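Staff at the Quinlan office have until the end of August to clear food off their desks, office manager Xiuying Luo said in a note sent to all 150 employees.

The cleanup follows complaints about crumbs and candy wrappers around keyboards and monitors. Snacks can still be kept in the fifth-floor kitchen — each team gets one shelf.

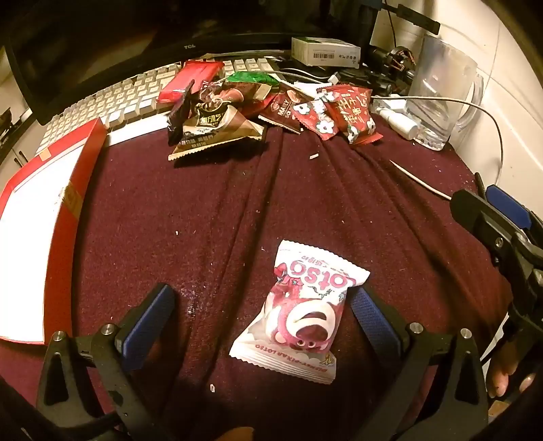 Luo said desk cloths should go home for washing. Cleaning supplies cost the office $373 last month.

Murray Stubbs of the design team asked for 5 more shelves. Luo is pricing them now.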